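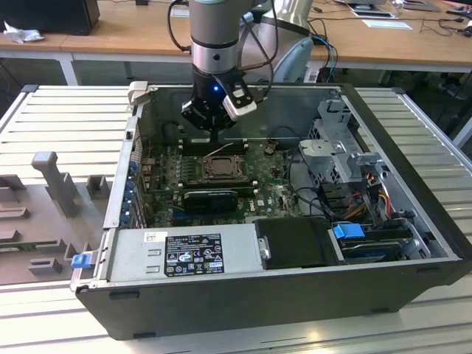

Abb. 3: Arbeitsplatz für die Demontageversuche. Zweifingergreifer über dem geöffneten Desktop-Gehäuse, links davon die grauen Kunststoffaufnahmen für entnommene Komponenten.

Startseite | Ausgaben | Rubriken | Für Autoren | Kontakt

Lesezeit: 5 Minuten

Wir verwenden Cookies, um die Nutzung unserer Seiten auszuwerten. Einstellungen ändern | Zustimmen

4 Versuche zur Teilzerlegung von Desktop-Rechnern

4.1 Ausgangslage und Fragestellung

Die Zerlegung ausgedienter Bürorechner gilt in der anwendungsnahen Literatur gern als Aufgabe, die kurz vor der Automatisierung steht. Die Begründung klingt plausibel: Die Gehäuse sind rechtwinklig, die Bauteile genormt, die Steckverbinder seit Jahren dieselben. Wir teilen diese Einschätzung nicht. Wer einmal 80 Geräte aus einer Behördenauflösung auf dem Tisch hatte, weiß, dass die Norm an der Schraube endet. Schon die Frage, ob ein Laufwerk verschraubt, geklemmt oder eingeschoben ist, lässt sich von oben oft nicht entscheiden.

Im vorliegenden Abschnitt geht es deshalb um eine bescheidene Frage. Kann ein handelsüblicher Arm mit Parallelgreifer aus einem bereits geöffneten Gehäuse einzelne Komponenten entnehmen und geordnet ablegen, ohne dass ein Mensch eingreift? Das Öffnen selbst haben wir ausgeklammert. Die Seitenwand wurde vor jedem Versuch von Hand abgenommen, der CPU-Kühler ebenfalls. Beide Schritte hätten die Erfolgsquote so weit gedrückt, dass über den Rest nichts mehr auszusagen gewesen wäre. Arbeiten, die solche Vorleistungen nicht nennen, sind mit den hier berichteten Werten nicht vergleichbar.

4.2 Aufbau

Das Gehäuse liegt flach auf einem gerippten Metalltisch, die offene Seite nach oben (Abb. 3). Der Arm greift senkrecht von oben zu. Auf eine Fixierung des Gehäuses haben wir zunächst verzichtet, weil die Projektpartner bei Voltberg in ihrer Zerlegehalle ebenfalls ohne Spannmittel arbeiten und der Versuch dieser Praxis nahekommen sollte. Im Nachhinein war das eine fragwürdige Entscheidung, auf die wir in 4.4 zurückkommen.

Die Kunststoffaufnahmen neben dem Gehäuse wurden von Radosław Zalewska konstruiert. Die lange, geschlitzte Aufnahme nimmt flache Teile hochkant auf. Ihre Aussparungen sind etwas weiter als nötig, was den Greifer entlastet und die Ergebnisse schönt. In einem realen Betrieb stünde an dieser Stelle eine Gitterbox, in die hineingeworfen wird, und wir sind nicht sicher, ob das geordnete Ablegen dort überhaupt jemand bezahlen würde.

Gesteuert wurde der Arm über eine gelernte Strategie, die auf 800 ferngesteuerten Vorführungen beruht. Die Vorführungen stammen überwiegend von Ustyna Harasym und Henk Dekker. Beide hatten nach wenigen Tagen eine Handschrift entwickelt, die sich in den Bahnen wiederfindet: Dekker fährt die Entriegelung seitlich an, Harasym von oben. Die gelernte Strategie wechselt zwischen beiden Ansätzen und kommt gelegentlich genau dazwischen zum Stehen.

4.3 Ergebnisse

Bewertet wurden drei Teilaufgaben: Entnahme der Festplatte, Entnahme der Grafikkarte und Entnahme eines Speicherriegels. Als Erfolg zählte nur ein Durchlauf, bei dem das Teil am Ende ohne Nacharbeit in der Aufnahme stand.

Am besten schnitt die Festplatte ab. In 66 Prozent der Durchläufe wurde sie korrekt entnommen und abgelegt, sofern die Kabel zuvor abgezogen waren. Dieser Nebensatz trägt den größten Teil des Ergebnisses. Mit gesteckten Kabeln gelang kein einziger Durchlauf. Der Greifer fasst den Stecker, verliert ihn, fasst das Kabel daneben und zieht dann mit gleichmäßiger Kraft am ganzen Strang. Eine geübte Kraft löst dieselbe Verbindung beiläufig mit dem Daumen.

Bei der Grafikkarte muss eine Verriegelung am Steckplatz gelöst werden, während die Karte angehoben wird. Für zwei Finger ist das eine Bewegung zu viel. Die Strategie fand einen Umweg, indem sie die Verriegelung zuerst drückte und danach schnell umgriff. Bei manchen Platinen blieb der Hebel lange genug offen, bei anderen sprang er zurück. Eine Quote geben wir hier nicht an, denn sie würde vor allem die Auswahl der Platinen abbilden.

Die Speicherriegel haben wir nach einer Woche aus dem Programm genommen. Die Riegel sitzen so eng, dass die Fingerspitzen beim Zufassen den Nachbarriegel berühren. Schmalere Spitzen verbogen sich. Hubert Lis schlug vor, nur Geräte mit je einem belegten Steckplatz zu verwenden - technisch machbar, für die Fragestellung aber wertlos.

4.4 Fehlerbilder

Der häufigste Fehler war unspektakulär. Das Gehäuse verrutschte beim Ziehen um einige Millimeter, und der nächste Griff ging daneben. Die Strategie bemerkte die Verschiebung meist, korrigierte sie aber zu spät. Nach dem Einbau eines einfachen Anschlags verschwand ein Teil dieser Fehler. Wir berichten die Werte trotzdem ohne Anschlag, da er erst in der letzten Versuchswoche zur Verfügung stand.

Schwerer wiegen die Fehler an Kabeln. Kabelbündel liegen in jedem Gerät anders, sie federn zurück, und sie verdecken, was darunter sitzt. In den Protokollen taucht fast jede Abbruchmeldung in ihrer Nähe auf. Ein kommerzieller Bewegungsplaner von Clerkari, den wir zum Vergleich einsetzten, behandelte die Kabel als starre Hindernisse und verweigerte in vielen Fällen die Anfahrt. Das ist immerhin eine klare Auskunft.

Hinzu kommt die Zeit. Vier Minuten für eine Festplatte mögen im Labor genügen. Sheena Urquhart, die bei Voltberg die Handzerlegung leitet, hat sich die Versuche an einem Freitag angesehen und nach dem zweiten Durchlauf gefragt, ob das die echte Geschwindigkeit sei. Die Frage war berechtigt. Ihre Leute sind in dieser Zeit mit dem Gerät fertig, einschließlich der Schrauben.

4.5 Einordnung

Von einer automatischen Zerlegung kann nach diesen Versuchen keine Rede sein. Gezeigt wurde die Entnahme eines einzelnen Bauteils unter Bedingungen, die ein Mensch hergestellt hat. Dass die Strategie auf unbekannte Gehäuse derselben Baureihe übertragbar war, halten wir für ein brauchbares Teilergebnis. Auf eine zweite Baureihe übertrug sie sich nicht.

Ähnlich gelagert sind die Befunde aus dem Vorläuferprojekt Clovness, in dem Wäsche sortiert und Geschirr eingeräumt werden sollte. Auch dort lagen die veröffentlichten Quoten deutlich über dem, was nach einem Umzug des Aufbaus in einen anderen Raum noch erreicht wurde. Weiche Teile und enge Spalte waren in beiden Fällen die Stelle, an der es nicht weiterging, und beides gibt es in Küchen wie in Werkhallen reichlich.

Für die Fortsetzung im Januar ist ein zweiter Arm vorgesehen, der das Gehäuse hält und Kabel zur Seite führt. Die Greiferfinger werden von Pramanik neu ausgelegt. Ob das die Steckverbinder löst, bleibt offen. Die Versuchsreihe wird mit gesteckten Kabeln beginnen.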